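Wernstead's tool library is moving, and it wants your bins

4th August

I have borrowed exactly one tile cutter in my life, and I borrowed it from the Wernstead Tool Library, and I kept it for a month longer than I should have. So I feel I owe them a news item at the very least. The library is moving! After all those years in the basement under the old shoe store on Adjei Street, the whole lot is going across the river to Travbridge Road, into the ground floor of what used to be the Vevis carpet showroom.

If you have ever been down those basement stairs with a wet vac in your arms, you'll know why people are pleased. The stairs turn halfway. There's a pipe at forehead height that has been wrapped in an old bath towel for as long as I've been going, and the towel has been replaced at least once that I know of (it used to be green).

I stopped by last week to see how the packing was coming along and found Rowena Mangubat sitting on an upturned paint bucket, writing numbers on masking tape. She runs the front desk and she is the one who had to count everything for the insurance. The catalog now stands at 1172 items, she told me, and that's before you get to the drawers of loose drill bits, which the insurance people agreed to treat as one thing.

"I thought we had maybe half that," she said. "Then I opened the cupboard behind the boiler."

The cupboard behind the boiler turned out to be where the library had been putting duplicate hand planes. I didn't ask how many. She had the look of a person who didn't want to talk about planes.

The new place

The showroom is bigger and, more to the point, it's level with the sidewalk. There's a roll-up door on the alley side, so you can back a car up to it and load a rototiller without getting your cousin to help. There are windows. I can't tell you how strange it was to stand in a room that will have sanders in it and be able to see a tree.

Demetrius Baptiste has been over there most evenings putting up shelving. He showed me the layout on the back of an envelope: garden tools by the alley door, power tools behind the counter, ladders along the long wall, and the kitchen stuff (yes, they lend canning kettles and a cider press, and there's a waiting list every fall) in what was the carpet sample room. The sample room still has its carpet, a kind of oatmeal color. Everyone seems to want to keep it except Demetrius, who has to sweep it.

The lease runs two years with an option to stay on. The rent is a bit more than they pay now and the annual membership is going up a little to cover it, though people on the reduced rate will pay what they've always paid. If you've already renewed this year, you're fine until your card runs out.

What they're short of

Storage, mostly. The basement had built-in wooden cubbyholes from the shoe store days, and those belong to the building and have to stay. That leaves an awful lot of small stuff with no home: clamps, chisels, hose fittings, router bits, the sewing machine feet, a frankly heroic number of Allen keys.

So they're asking for plastic bins, the open-topped kind that stack, with good thick sides. New or used, any color. Lilibeth Galang is in charge of these and she has opinions, which she shared with me at length and which I enjoyed very much. Flimsy ones split at the corners when you fill them with metal. Ones with lids are no good because the lids go missing and then people put the lids on the wrong bins and then the lids crack. A lip at the front is a big plus, so you can get a hand in while it's sitting under another one.

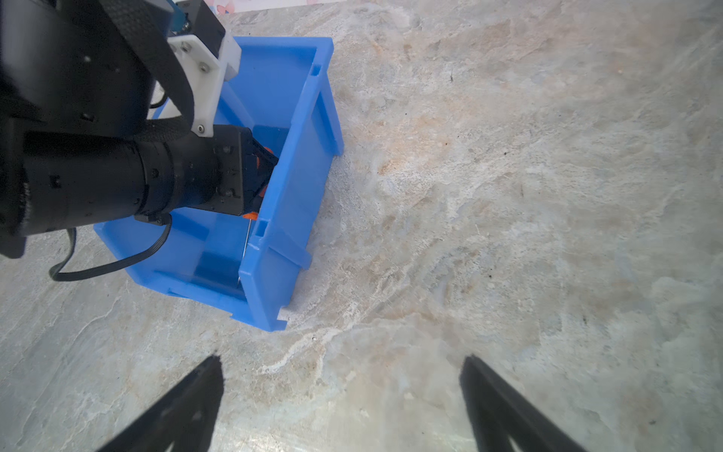 Where to drop things off

Bins can go to the old address on Adjei Street until the end of next week, during the usual opening hours. After that take them to Travbridge Road, to the alley door, and knock hard. The bell is connected to something, Demetrius says, but he hasn't found out what.

Please wash them first! Lilibeth asked me to put that in. She'd also like you to peel off old labels if you can stand to, and if you can't, a hair dryer on warm does wonders, and the library will lend you one (a heat gun is overkill and she's seen what it does).

They are not taking cardboard boxes, coffee cans, or kitchen drawers with the fronts still on. Apparently there have been offers.

Returns, and the amnesty

Now the part that got my attention. Because they'd like everything in one place before the move, there's an amnesty on late fees for anything brought back before the old basement closes. Anything at all, however long you've had it, and no questions. Colm Hayes, who looks after the records, says the oldest item still out is a post-hole digger that left the building before they had a computer. It's on an index card. He'd love to see it again and he promises he only wants to look at it.

I asked him what people hang on to the longest and he didn't even have to check: tile cutters. (I looked at the floor.) People start a bathroom, they stop, they start again in spring. Then it's pressure washers, and after that the good loppers, the ones with the long handles, which he suspects are in half the garages on the east side.

If you can't get to the basement, there'll be someone at the farmers market with a van on both of the next two market mornings. Hand over your loppers and walk away. You don't even need your card.

The move itself

The big carry is later in the month and they'd be glad of people with trucks, trailers, or just a pair of arms and closed shoes. The plan, as I understand it, is to send the ladders first while everyone's fresh, then the big power tools, and leave the hand tools for the second trip out. Nii Gbeho is drawing up the list of drivers, so if you have a truck, talk to him. He was also the person on the phone to the moving company about the drill press, which weighs more than 1000 pounds and went down those stairs once, in pieces, before any of the present crew were around. Getting it up again will be a job for professionals. I'd pay to watch, to be fair.

Lunch is being sorted out. I heard soup mentioned, and I also heard somebody say it would be too hot for soup, and when I left they were still going back and forth. If you'd like to bring something cold that can sit on a workbench for a few hours, I think both sides would welcome it.

The library will be shut to borrowers for the week of the move, so if you've got a fence to paint or a party that needs folding tables, get in ahead of it. Anything borrowed in the last few days before they close can be kept right through and brought back to the new address, no charge for the extra time. The folding tables had already started going when I was there, and I saw the carpet cleaner leave while I was talking to Rowena.

Classes

The Saturday-style drop-in repair sessions stop for now — no room to hold them with everything in boxes — and start up again in the new place once the benches are bolted down. Sharpening comes first, then lamps. Lilibeth wants to run an evening on fixing zippers, and if the July turnout for her darning class is any guide she'll need the whole showroom. I went to that one. There weren't enough chairs and I darned a sock standing up, badly, and had a great time.

Sign-up sheets for the move, the market van, and the fall cider press list are on the counter at Adjei Street. The press list already goes onto a second page, so don't hang about if you've got apples. I've put my name down for both the carry and the press, and the tile cutter people have been very nice to me.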